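**Andreadis open day, anybody else go?**

**quillback_6**
Finally got to one of these! Andreadis opened up their simulation lab in Jasthorpe for the afternoon and I stayed from lunch until they started stacking chairs. I was expecting a big arm waving at kids (fine, I'd have watched that too) but it was almost all sim work on screens, with the people who build it standing right there taking questions.

The talk was by Marcela Malý, who runs their household tasks group. She said they have up to 2000 practice episodes queued at any time and she was pretty open that a lot of them go nowhere. My favorite part was watching the wrist view, where all you get is the gripper and whatever it's pointed at. It had its two fingers held close together with a big pale block and a round knob hanging over it, and a lot of black in between.
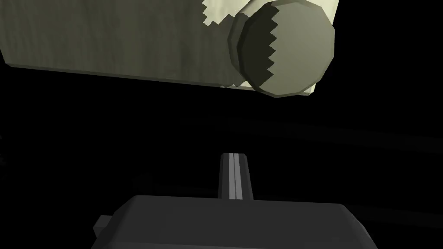
I asked her how much of the budget goes to rendering and she laughed and said less than people think, most of it goes to people deciding what counts as a success. Then we got on to Trollivlow, their scheduler, and I lost the thread a bit. Great cookies, too.

**mossgate**
I was there! Probably two rows behind you. I liked it less than you did. It's a robot open day and I wanted to see a robot pick up a cup. I can watch sim clips on my couch.

**quillback_6**
Fair, but on your couch you can't bug Marcela about it for ten minutes :)

**Tern_Hollow**
Gotta side with mossgate. I work with real arms (packing line, nothing fancy) and every sim demo skips the part where the cable snags or the floor is sticky. Those tiny fingers and a round knob? Show me that on hardware and I'll drive to Jasthorpe.

**quillback_6**
She did get asked that, by a guy who sounded a lot like you. Her answer was that they try 400 layouts in sim before they pick 6 to build out for real. I thought that was reasonable. The apartment they had up is a whole place, bathroom and office area and all, and the arm was down by the handle of a black door, which sits really low. The view is tilted like crazy and my neck was sore by the end of it.
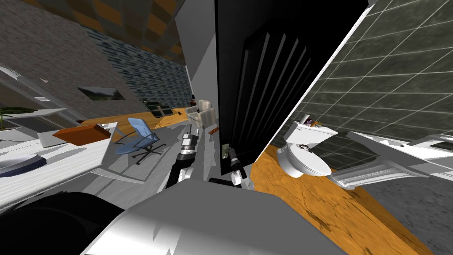

**bixby_lane**
Do you have to sign up ahead of time for the next one?

**mossgate**
Sign up on the Andreadis events page, they cap it and they turned a few people away at the front desk this time. Next one's in June, I think they said.

**bixby_lane**
Thanks! Is Braleo going to be there again? My kid liked their line-following kits last year.

**quillback_6**
Didn't see them this time. There was an empty table by the coffee with a Braleo sign on it, so maybe they bailed late.

**Tern_Hollow**
OK, I'll go in June, but if it's all screens again I'm blaming you.

**mossgate**
Get there early, parking is terrible. I ended up behind the tire shop.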